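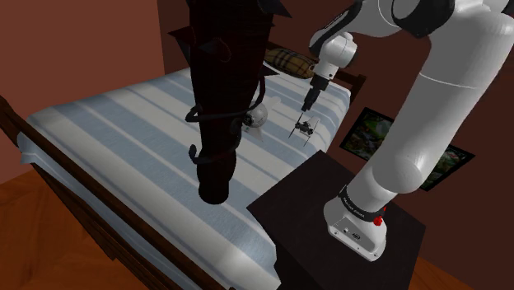

Bedding inventory at Zetgate: speaker notes

Home | Talks | Archive

September, Kaan Yüksel

Slide 1. Scope. Linen stock at the two Piltance guesthouses. Opening count 3601 pieces, closing count 3460. Cover the shortfall first, then the method.

Slide 2. Causes. Most losses fall between laundry pickup and return. Türkmen logs bags, we log pieces. 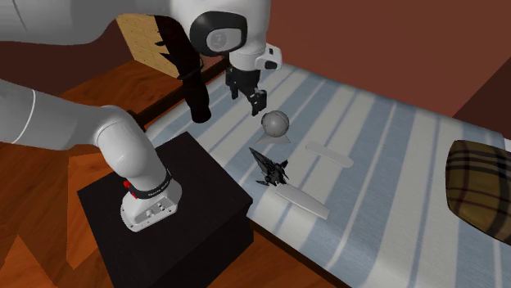
The two records can't be matched without a common unit. Proposal: tag every piece and scan at both doors. Trial batch is 100 duvet covers.

Slide 3. Tirkedora export format. Skip if short on time.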